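Chapter 4
Getting There by Rail

I missed my first connection in Kekmont by two minutes, and I've been a better planner ever since. So before we get to fares and passes in this chapter, I want to talk about time, and how much of it you really need between trains.

When I started out, I booked every transfer as tight as the website would let me. My old boss, Drahomíra Rusnák, looked over one of my trips (Jirnley to Zirkitz with three changes, poor travelers!) and handed it back with a single word on it: "Lunch?" I hadn't left anybody time to eat.

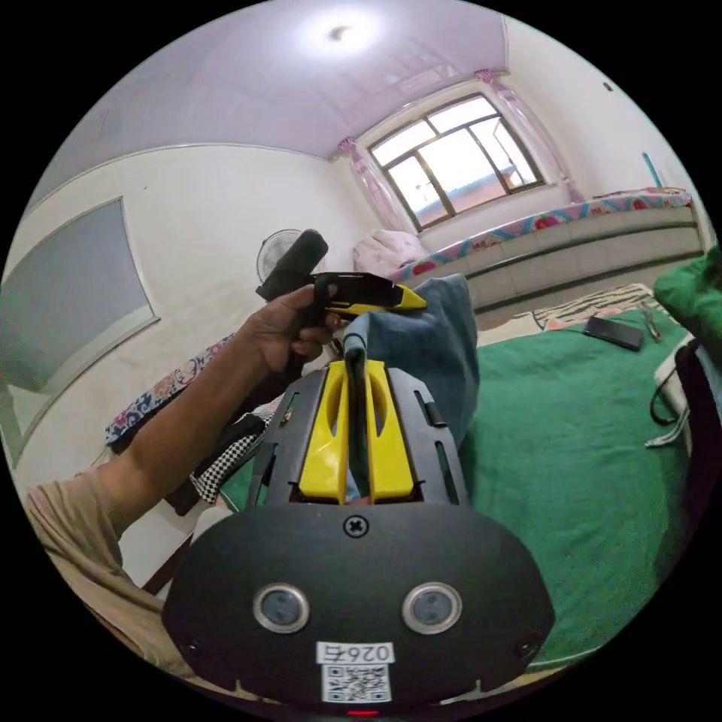
She had a point, and it shaped the way I teach this stuff now. A timetable tells you when a train is supposed to leave. It doesn't tell you how long the platform is, or that the elevator at the far end is slow, or that you'll be hauling a suitcase up the stairs with 161 other people who also want a window seat.

Take the Zirkitz line. It runs 354 kilometers and the schedule gets thinner in November, so a missed train that costs you half an hour in summer can cost you the whole evening in the fall. I'd leave at least forty minutes for the change at Kekmont. More if you're with kids.

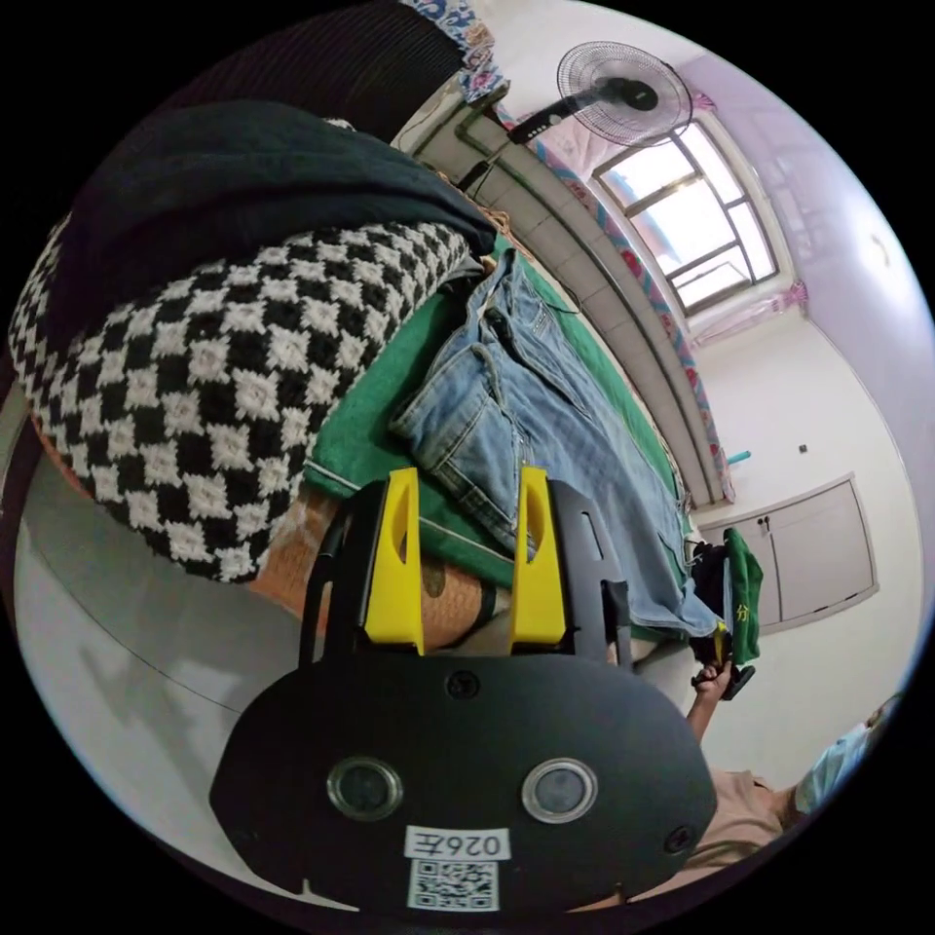
Now, the last train of the day is its own problem, and I treat it as if it doesn't exist. Plan to catch the one before it. In section 4.1 we'll build a full route this way, starting from the arrival time and working backward, and you'll need a pencil, a printed timetable and the blank trip sheet from Chapter 3.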